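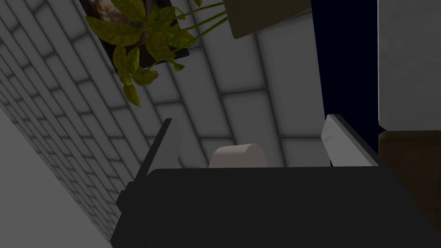 Fig. 1. Wrist view in the simulated kitchen, Mastau gripper, cylinder between the fingers.

Home | Syllabus | Handouts | Labs | Contact

Handout 2: Reading a product kit before you buy it
Case: the Mastau two-finger gripper kit with the Plokeo simulator
Notes by Kanako Ichikawa

Last week we discussed how a gripper is described in a data sheet. This week we take one kit and ask if it is suitable for a small teaching lab. Please read these notes before the lab, and bring your own table of requirements from Handout 1.

1. What is offered

The Mastau kit contains the gripper, a mounting plate, a cable, and a license for Plokeo, the simulator. The price for schools is 2000 dollars. The license is valid for 2 years, and after this time you must pay again or work with the hardware only. Many students forget the second part when they compare prices. Write the cost for the whole life of your course, also if the seller gives you only the first number.

The competitor in our comparison is the Rorko kit. It is sold without a simulator, so you need to find one and prepare the gripper model by yourself. For a group with a good programmer this can be acceptable.

2. The wrist view

Look again at Fig. 1. The body of the gripper takes most of the lower half of the picture, and it hides part of the cylinder. This is a normal problem of a camera placed near the hand. For the buyer the question is how much of the object stays visible when the hand is close to it. With our cylinder only the rounded upper portion can be seen.

Notice also the strong tilt. The rows of wall tiles run diagonally, so you cannot use the picture border as your horizontal line. If your program needs the direction of gravity, take it from the arm pose.

The background is a second point. The cylinder is light beige and the tiles behind it are white. A simple color threshold may have difficulty here. In the lab you will try the threshold first and then the depth channel, and you will compare the two masks.

3. Results from the February trial

We ran the standard Song pick list in Plokeo with the default controller. The success rate was 93 percent. Please be careful with this value. It is a simulation result, it depends on the friction setting, and we did not repeat it on hardware. One picture of the cylinder between the fingers does not prove a stable grasp, so the list scores a pick only after the lift and hold.

4. My opinion on the kit

The installation was easy and the manual is clear, except the chapter on calibration, where the axis names are different from the names in the software. I wrote to the seller and received a corrected page. I would recommend the kit for a first course. For a research project I would ask first for the contact model, which is not open.

5. For the lab

Open the kitchen world and load the wrist camera. Save the color and depth channels at the same step. Change the friction to half of the default value, run the list again, and report both rates in one table. Write a short paragraph on which costs you would include in a purchase request.

Course handouts, K. Ichikawa. For class use only. Back to top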